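3.2 Materials and build sessions

All builds used corrugated cardboard, because it is what most families have at hand. Single-wall sheets came from flattened appliance boxes and were sorted by flute direction before each session. We ruled out boxes with water stains or crushed corners. Tape was limited to one type, a paper packing tape, so that differences in joint strength could be traced to the joint and not to the glue on the tape.

Each family was given the same kit: sheets, tape, a safety cutter for the adult, a blunt scoring tool for the child, and a bag of small parts. The small parts were paper fasteners, wooden skewers and bottle caps. Families could choose any wheeled vehicle they liked as long as a child could sit in it and it could be pushed across a gym floor. Most chose a car or a truck. A few chose boats on wheels, which we accepted.

We recruited 18 families through the Jerkosdale toy library. Every family attended 2 sessions, the first for planning and cutting and the second for assembly and testing. Parts were stored flat between sessions with the family's code written on the inside face. In all, the families produced 176 joints that could be scored. A joint was left out if it had been covered over by decoration and could not be inspected without damage.

Joints were sorted by the Resska scheme, which we developed in an earlier pilot. It separates joints held by tape alone, joints held by a tab and slot, and joints held by a fastener through both layers. Mixed joints were assigned to whichever element carried the load when the seat was pressed — usually the slot. Two raters scored each joint separately and then settled differences by going back to the vehicle together.

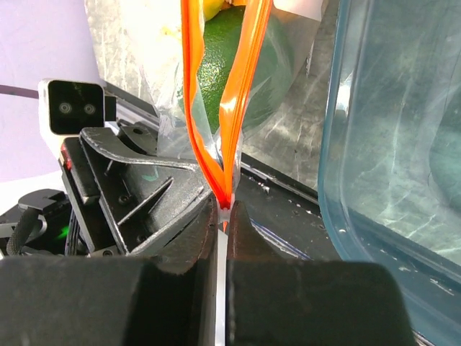

Figure 2. Clear zip-top bag with an orange seal, held at its top edge; a green fruit is inside.

3.3 Push test

After assembly, each vehicle was pushed along a marked lane by the adult with a sandbag in the seat. Children did not ride during scoring. The lane had one straight run and one turn, taped out on the floor of the Stirkar hall. We chose a turn because the pilot vehicles tended to fail there, when the front axle pulled sideways against the box wall.

A joint was scored as failed if the two parts had separated or if a slot had torn past its scored line. Creasing alone was not counted. Wheels that came off were recorded but treated as a separate outcome, as the skewer axles failed in ways that had little to do with the box.

The adults filled in a short form while the vehicle was being inspected. It asked who had made each main cut, who had decided where the joints went, and what the child had wanted that was left out. The last item was added at the request of the Dervishi workshop, where the pilot was run, and it drew longer answers than we had planned space for. Cannons, sirens and working doors came up often. These answers were coded separately and are reported in Section 5.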